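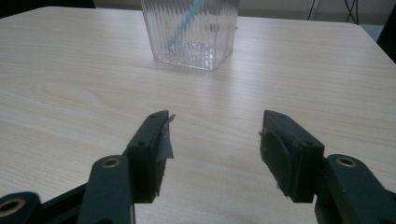 Poste 10 — plateau, angle arrondi et récipient transparent avec paille bleu clair.

Imprimer cette page | Envoyer par e-mail
Partages : 38 | Commentaires : 0

FICHE DE CONTRÔLE — TABLES ET POSTES ASSIS
Site : Jollotside, salle basse
Date du contrôle : 22 juin 1999
Référentiel interne : cahier Skendano, partie mobilier
Cotation : C = conforme ; R = réserve ; NC = non conforme ; SO = sans objet

1. Plateau

1.1 Planéité, contrôle à la règle dans les deux sens : C
1.2 État de surface, rayures profondes, éclats : C
Commentaire : décor bois clair, veinage fin. Les marques ovales plus foncées sont des motifs de type nœud. Ne pas les relever comme brûlures ou taches, erreur commise sur la fiche précédente. Passage de l'ongle sans accroche.
1.3 Chants et arêtes : C
1.4 Angles arrondis, absence d'arête vive : C
Commentaire : l'angle arrondi de gauche a été contrôlé au toucher, puis au chiffon. Aucun fil arraché.
1.5 Propreté du plateau avant mise en service : R
Commentaire : film gras léger à la main, côté mur. Reprendre au détergent neutre, rincer, essuyer. Le produit Bullby employé jusqu'ici laisse un voile s'il n'est pas rincé.

2. Stabilité et piètement

2.1 Charge répartie, 300 N au centre : C
2.2 Charge en bord, même valeur : C
2.3 Serrage de la visserie sous plateau : R
Commentaire : une vis reprise d'un quart de tour pendant la visite. À revoir en juillet. Si elle a de nouveau pris du jeu, remplacer la vis et son insert.
2.4 Patins : C
2.5 Dégagement entre table et mur, relevé à 105 mm : C
Commentaire : le cahier ne fixe pas de minimum pour ce type de poste. La valeur est notée pour suivi.

3. Câbles et abords

3.1 Câbles hors du plan de travail : C
3.2 Câbles fixés ou guidés : R
Commentaire : des câbles noirs de faible section pendent devant le mur gris clair, au-delà du bord de la table. Pose de colliers demandée, avec une boucle de mou suffisante pour déplacer la table sans traction sur les fiches.
3.3 Risque d'accrochage au passage : R
Commentaire : même origine que 3.2. Les deux réserves seront levées ensemble.
3.4 Prises murales, obturateurs et plaques : C
3.5 Éclairement sur plan de travail : SO
Commentaire : luxmètre en étalonnage. Mesure reportée à la visite de juillet.

4. Récipients et petite vaisselle

4.1 Matière non cassante sur les postes assis : C
Commentaire : récipient en plastique transparent, base carrée, parois à nervures verticales. Admis en remplacement des verres Vītola retirés de la salle.
4.2 Fêlures, éclats de bord : C
Commentaire : contrôle par transparence, récipient tenu devant une source lumineuse. Les nervures dévient la lumière et peuvent faire croire à une fissure ; tourner la pièce avant de conclure. Sur la table, le reflet au pied du récipient gêne l'examen du fond.
4.3 Marquages et inscriptions : R
Commentaire : petites marques sombres visibles à travers la face avant. Nature non déterminée à la rédaction de la fiche. Essai au chiffon humide à prévoir, intérieur puis extérieur. Si elles ne partent pas et ne correspondent pas à un marquage du fabricant, déclasser la pièce.
4.4 Pailles, état et usage unique : R
Commentaire : une paille bleu clair laissée en biais dans le récipient du poste 10. Le cahier demande le retrait des pailles à chaque fin de poste. Rappel à porter au tableau d'affichage.
4.5 Distance au bord du plateau : R
Commentaire : aucune cote dans le référentiel. La pratique du site est d'une largeur de main. Proposition — porter cette règle au cahier sous forme chiffrée, sans quoi le point reste à l'appréciation du contrôleur et les fiches ne sont pas comparables entre elles.

5. Synthèse

Non-conformités : néant.
Maintien en service : oui, sans restriction de charge.

Actions à suivre
— nettoyage du plateau et rinçage complet : avant réouverture de la salle
— colliers sur câbles : sous 10 jours
— essai sur marques du récipient : avant remise en rayon
— contrôle de la visserie et mesure d'éclairement : juillet

Observations générales

La fiche vaut pour le seul poste 10. Les autres tables de la salle basse, de même modèle, ont leurs propres feuillets, à classer à la suite. Le point 1.4 ne figurait pas dans l'ancienne trame et ne peut donc pas être rapproché des relevés antérieurs. Pour le point 2.5, mesurer au nu du mur et non à la plinthe, l'écart entre les deux prises de cote ayant déjà faussé un relevé.

Exemplaire à conserver avec le registre du mobilier. Copie au magasin pour les colliers.

Envoyer par e-mail | Version imprimable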